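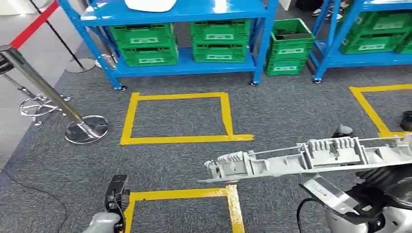 How many households received seed and tool loans this period?

The Brilemley lending library served 1,402 households, against a target of 1,692 for the full grant year.

Demand was strongest for pruning tools and bean seed. Late delivery from Mulumer held back the herb packets until spring, and 27 requests remain open. Jucélia Guimarães has agreed a revised schedule with the supplier.

Spending is within budget on all lines except postage. We request approval to move the unspent printing allowance to cover the difference. The next report, to be prepared by Josué Falcão, will be submitted in September and will include returns data from all nine branches.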